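Week two at the Culdale office, and the count stands at 172 examples. We need far more for the reaching task.

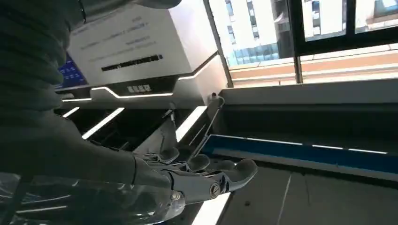

Reaching is the slow part of each episode. Sanne Brouwer drives and I label, 30 tries to a block. The opening under the black band is lit with bright white strips, so I want examples from the morning and from after dark too. We threw out 11 yesterday for bad timestamps.

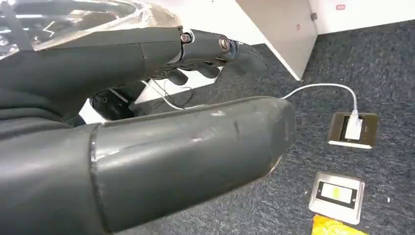 The rest went to the Mekosura drive before lunch. Next block starts at 2, with the start pose moved a little to the left.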